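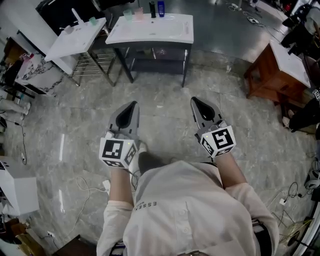 Photo: Kavitha Pillai / Mindcombe

Home Opinion Work Machines Letters Subscribe

Write the house rules before the clever rules

By Bindu Chettiar
Sunday, July 3, 2022

I have spent a good part of my working life reading safety documents, and I am fonder of them than most people would think healthy. A well-made rule is a kindness passed from somebody who has had a bad afternoon to somebody who hasn't had one yet. So please take what follows as coming from a friend of the rulebook, and one who would like it to be a good deal shorter at the front.

The draft code of practice for hand-held gripper work, which Mindcombe sent round in June, runs to 50 pages. It is very good on the grippers. It says how the marker cubes should be kept clean and facing outwards, what the little green light ought to be doing before you start, and how the finger pads are to be checked for wear. I learnt things from it, and I thought I knew the subject. Then you get to the floor, and the floor has 2 lines.

Now, think of the posture of this work. You have a gripper in each hand, held out in front of you, your sleeves rolled up and your eyes on the tips. You can't put a hand out to steady yourself without dropping something dear. And you are walking on marble as shiny as a plate, with a power strip over by the wall of furniture and black and white cables wandering off across the tiles. Any electrician's apprentice would tell you what to write first, and it wouldn't be about the cubes.

I would like three things, and none of them costs much. Cables should be taped down or taken round the edge of the room, and walked by the person who is going to do the session, in the shoes they are going to wear. There should be a second person whose only job for that hour is to look at the room and say stop (and who is thanked for saying it, even when it was nothing). And the bottles and cups on a washstand should be treated as part of the task, with a word in the notes about whether they are empty, full or glass, so that whoever comes next isn't guessing.

Kavitha Pillai, with whom I have been arguing cheerfully for years, thinks I am asking for too much. Her worry is that a code with too much housekeeping in it becomes a form to be ticked, and that people will tick it in the car. She is right about the ticking. At Suvarna we once had a sheet so long that it came back perfectly filled in for a day when the building was shut! But our answer was to cut the sheet to a single side, and the floor stayed on it.

There is a notion about that home-like rooms are gentle places and only factories need rules. I think it's the other way about - a factory has painted walkways and a foreman, and a bathroom has a wet mat. Comments on the draft are still open, and I've sent mine in, all four pages of them, for which I apologise to whoever has to read it.

Comments (3)

Zustside
Agree on the second person. We tried doing without and people just drift backwards while watching their hands.

Vestuvby
Taping on polished stone is a pain, it lifts. Cable covers are better if you can get the low ones.

Kavitha Pillai
I never said too much, Bindu, I said too much on page one. Put it on page two and I'll sign it.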